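Re: [planditham-villagers] Shop run rota and the 306 bus

On May 21, 2022, Lu wrote:
> Is the shop run still on now the 306 is stopping at Vadstead again? My neighbour
> needs her squash and bits by the 8th. Also who has the float?

Yes still on, till end of June at least. Bus only goes 3 times a day and teh last one back is useless for anyone working. Float is with me, 5 pounds short, will sort.

Lists to me the night before pls. Drinks are heavy so say how many bottles, not just "some pop".

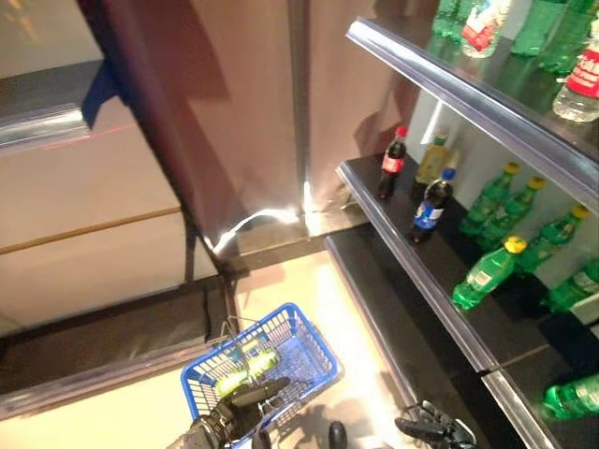

WHAT I NEED FROM YOU

- your list, readable
- cash in an envelope, name on it
- if you want Zunis crackers say whch flavour

Got to dash, more tonight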